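Robot teleoperators wanted - part-time, Roddale, starting January

Hello! I'm Braulio Aguirre and I run the manipulation side of things at Emska. We're looking for people to come and drive our two-armed setup for a few months, teaching it to sort small electronics and wiring. No robotics background needed, but patience very much is.
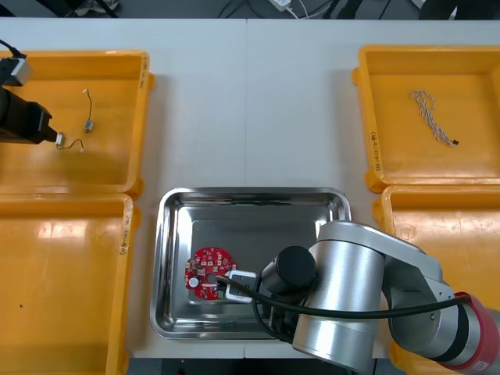
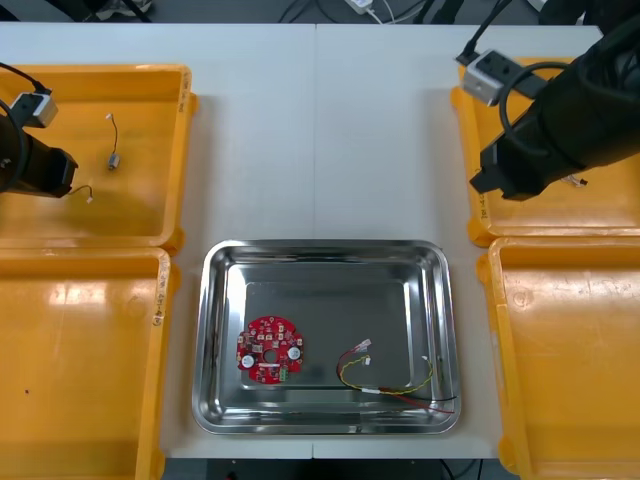 The short version of the research: last year we trained a policy called Ploveo on 426 demonstrations, all recorded by two of us, and it picked up our bad habits along with the good ones. It's decent with circuit boards and hopeless with anything floppy. My hunch is that demonstrations from lots of different hands will fix more of that than a cleverer model would - Kariuki, who wrote the model, disagrees, so we're going to test it properly.

We'd like 18 operators, each doing 24 sessions. A session is 50 minutes, and you get a proper break afterwards, as it's more tiring than it sounds. You'll steer both arms with a pair of hand controllers, and we pay for your training time too. If you drop things, fine, we keep those recordings as well.

You should be over eighteen, happy sitting at a desk and able to get to Roddale at least twice a week. Gamers, knitters and people who mend their own radios have all done well so far, but please don't be put off if that isn't you. Evening slots are available, and there's usually one on a Sunday afternoon.

To apply, send me a few lines about yourself and the times you can do. No CV needed. I'll ring everyone back for a chat, and you can come and have a go before you decide.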